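Folding cell gets new finger pads, cable check at Lultano

The two-arm folding cell at Lultano is getting its December service this week, and Szabolcs Barta wants it back on shirts and towels by 4 p.m. Finger pads first. Old ones were slipping on thin cotton, he said, and teh grip force had crept up to make up for it.
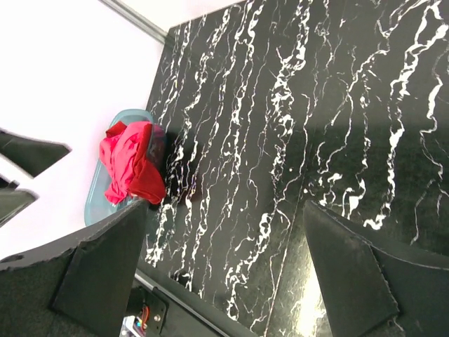 Between the fingers: marble-pattern top. Beyond the left fingertip: red cloth in the blue container.

Wrist wiring gets a look too. Red and orange leads down by the bracket, easy to snag, so Barta checks them by hand before every restart. Then a wipe of the rail and a slow jog end to end. The cell has run 165 hours since the last service.
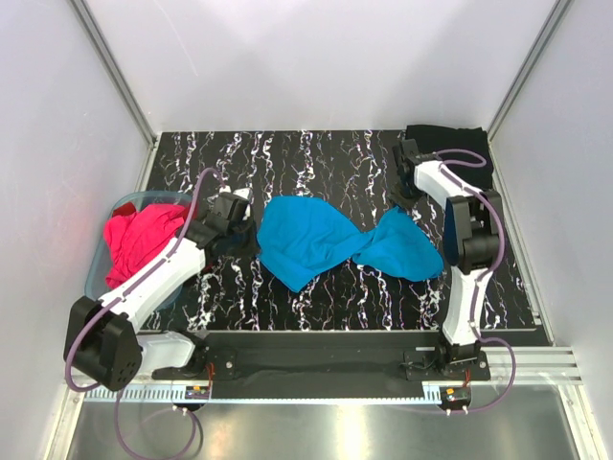
2 min read

Cables are the other headache. The purple ones loop over both arms and hang off the front rail, and Corina Cozma wants more slack at the elbows and less down by the floor panel. New clips on order from Begović. No delivery date yet.

Test load stays the same as always: one blue garment on the top, red in the basket, black cloth folded at the back. If an arm drops anything, pads come off again and it's back to the bench.

Cozma is also redoing the camera calibration, which took 2 tries last time. Spare pads are kept in the Namton cabinet, bottom drawer, sign them out please.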